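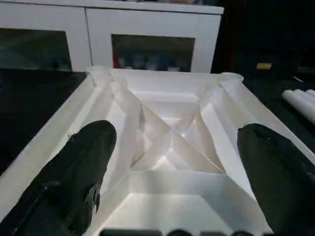
Folded white tray-like form with raised sides.

Ogura: The Supply War
Reviewed by Chie Shibata, Aug 4, 2006

I have played a lot of hex-and-counter games on small wars, and most of them treat supply as a chore you get through before the shooting. Ogura puts the mule trains first, and I had a wonderful time with it!

The game covers a made-up border campaign in the 1920s between the coastal republic of Buvach and the hill districts to its north. One player runs the garrison columns, the other runs the hill bands, and both are short of everything. Each turn is one week. You get 15 turns in the full campaign, and I have yet to see the garrison player reach the last one with enough fodder (I came close in April, then lost a whole column at the Fusier ford).

What I love most is the convoy rule. You write your route down in secret, seal it, and live with it for two turns. If the road washes out, tough luck. The hill player can see that something left the depot but has to guess whether it is rifles, flour, or an empty decoy. My heart was pounding over flour.

Combat is quick, maybe too quick for some people. You compare strengths, roll 2 dice, and check a single table on the back of the rulebook. The 556 counters look like a lot when you punch them out, but fewer than half are on the map at once, and the colors are easy to tell apart even under a bad lamp. I did find the gray and tan for the militia a little close.

The rulebook is the weak spot. Section 11, on forts, refers you to a siege chart that is printed in the scenario book, and the index skips blockhouses altogether. Nulosik, the publisher, has a page of corrections up and I would print it before your first game.

Start with the short scenario, "Rain at the Depot." It plays in an evening and teaches the convoy rule better than the text does. Solo play works fine for the columns, less so for the bands, where so much depends on bluffing a live person across the table.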